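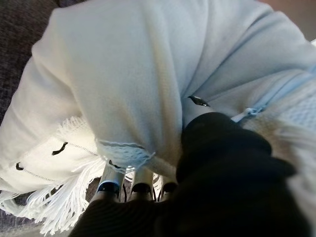 Drurkalico at the Farquharson open day, Cornwood
Review by Rasa Uibo
November 2021

I went to Cornwood with a practical question. We run a small linen and blanket service for holiday flats, and the slowest part of our work is not the washing. It is picking up. Soft things arrive in heaps, on chairs, on sofas, in the back of the van, and a person must take them apart before any machine can do something with them. Farquharson says that Drurkalico, their robot arm for household textiles, can do this first step. The open day was free, you had only to register, and I stayed from the first demonstration until they switched off the lights in the hall.

The company has arranged its ground floor as a row of small rooms with normal furniture. I liked this decision. At other demonstrations I have seen towels lying flat on a clean table, and it is not a serious test for anybody who works with laundry. At Farquharson the arm works over dark grey upholstery, with a thick white fleece blanket that has a fringe on its edge, and near it something pale blue with a zip. Everything lies in folds, pale cloth against pale cloth, as in any flat on a changeover morning.

Angus Innes led the demonstrations. He speaks quickly, but he repeats a question before he answers it, and for me this is a great help. The task was to take hold of the blanket, lift it away from the other things and bring it to a bin at the side of the room. After that the arm should return for the next piece.

How it worked

The approach is slow. The arm comes down, stops, moves a little to the side and stops again. Then the gripper goes into the cloth quite deep, deeper than I would put my own hand, and closes on a fold. Mr Innes explained that it looks for a thick fold on purpose and avoids corners and edges. For fleece this seems to me a good choice. A thick fold gives the gripper enough material to hold, and the weight of the blanket does not pull it out at once.

In the first demonstration the blanket went up and arrived in the bin. In the second, the arm took the blanket and the blue thing together, lifted both, waited, and put both down again. I was glad to see this. The machine noticed that the load was wrong and it did not continue. On the next attempt it took the fold further away from the zip and the blanket came alone.

The fringe is a weak point. Long threads hang below when the blanket is lifted, and once they caught on the zip pull and dragged the whole garment along the seat. A person would free them with two fingers. The arm has no such movement yet, and Mr Innes did not pretend that it has. He stopped the run, freed the threads by hand and started again. I asked if the threads can be damaged over time. He said they have used the same blankets for many weeks, and he allowed me to look at the hem. I found a few pulled loops, which I would also expect after normal use.

What about care labels and small tags? I had hoped that the machine could find and read them, so that wool would not go with cotton. It cannot. The sorting is by colour and by how heavy the piece is, and you set this in the program before the work begins. For our business this is a real limitation. Two white blankets can need very different washing.

Noise and safety

The arm is quieter than our tumble dryer. There is a hum when it turns and a short click when the gripper closes. We were standing behind a low barrier, and when a child put his arm over it the robot stopped immediately and needed to be started again with a key. The father was embarrassed, but for the rest of us it was a useful thing to have seen.

The cleaning interested me more than it interested the other visitors. Fleece sheds, and I wanted to know where the fluff goes. Effie Semple, who looks after service contracts, opened the gripper for me at her bench. There was grey lint packed around the joints. She removed it with a brush and a small vacuum nozzle, and it took her a few minutes. She recommends to do this at the end of every working day. The manual that I was given says every week. I would believe her and not the manual.

The price

Farquharson does not sell Drurkalico at present, it is only rented. The rent is £1,196 per month with service included, and the shortest contract is 3 months. Installation costs another £400, and the floor must be level. If you want the second gripper, made for thin sheets and pillowcases, you must ask for a separate offer. I asked and I am still waiting for it.

For comparison, I spoke in the coffee area with Tamunoemi Anozie, whose care home group had tried a sorting line from Villomano. She was satisfied with its speed, but the textiles had to be put on a belt piece by piece, so her staff were doing the same picking up as before. She found Drurkalico too slow for her quantities. I think she is right about her quantities. Ours are much smaller, and a machine that works slowly during the night would be no problem for us.

The organisation of the day

Mostly good. The signs from the car park were clear and the groups were small enough that everybody could see. The last demonstration began late after a fault with the barrier, and the talk by Euan Geddes about future versions was moved to a room with too few chairs. He showed a video of the arm folding a bath towel. I would have preferred to see it folded in front of us, and I wrote so on the feedback form. The soup was very nice.

My opinion

I give the open day four stars out of five and the machine three. Drurkalico can take a heavy, soft blanket from a messy seat, and when it takes too much it usually understands this and tries again. It is not good with fringes and it does not know what a label says. Thin sheets I cannot judge, as they were not shown.

We will not rent it this winter. In December we have our busiest weeks and I do not want to teach the staff a new machine then. I have asked Ms Semple if I can come back with a bag of our own laundry, including the crocheted throws from the harbour flats, which are full of holes and which everybody here hates to sort. She agreed, and we are now looking for a date.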